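Section 5. Setting the Building on Its Piers

The Bravo modular classroom reaches your campus in two halves, each on its own truck. By now you have finished Section 4, the pad has cured, and the principal has asked when the kids can move in. Tell the principal November and carry on.

Before you start

You will need the pier layout sheet (Drernico drawing 251), a laser level, the shim kit and a copy of the site permit. The inspector will want the permit. The inspector will want it again an hour later.

CAUTION: Keep students, staff and well-wishers at least 50 feet from the crane. A school fence is a suggestion to anyone under twelve.

5.1 Check the pad

1. Sweep the pad. Gravel under a pier plate becomes a squeaky floor, and a squeaky floor becomes a phone call.
2. Shoot the height of all 40 pier locations and write each one on the layout sheet, in ink.
3. If any location is more than 1/4 inch off, stop and call the foundation contractor. Do not fix it with shims. Everybody wants to fix it with shims.

5.2 Set the first half

4. Lower Half A onto the piers on the side nearest the utility stub-outs. The stub-outs are the capped pipes someone has parked a golf cart over.
5. Check level along both long walls before you release the crane straps.
6. Shim in pairs, one from each side, and never stack more than three pairs.

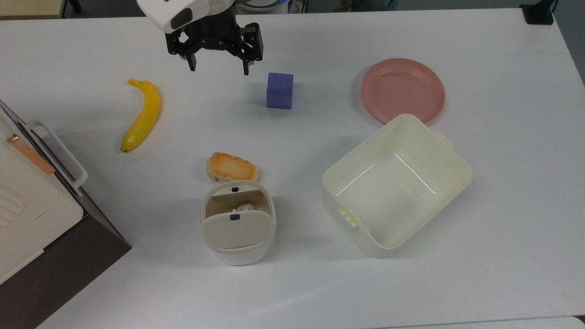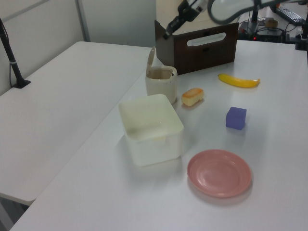
Gervasio Ocampo writes from the Ladville site that step 6 cost his crew an afternoon: they shimmed from one side only, the plates tipped, and Half B met Half A with a gap you could mail a letter through. He would like the word "pairs" printed larger. We can't print it larger in this edition, so please read it slowly.

5.3 Join the halves

7. Remove the shipping plastic from the marriage wall. All of it, including the strip at the bottom.
8. Press the foam gasket onto Half A. It sticks once.
9. Bring in Half B and draw it tight with the come-alongs, working from the floor up to the roof beam.
10. Bolt the floor first, then the ridge. Torque values are on the inside of the electrical panel door.

NOTE: If your building has the Grollau ramp and landing, leave the skirting off the door side until Section 7. Valeriano Vidal put it on early at two schools and took it off at both.

5.4 Before the crane leaves

11. Open and close every door. A door that sticks now will stick on the first day of class.
12. Get the inspector's signature on the layout sheet, then go to Section 6, Utility Connections.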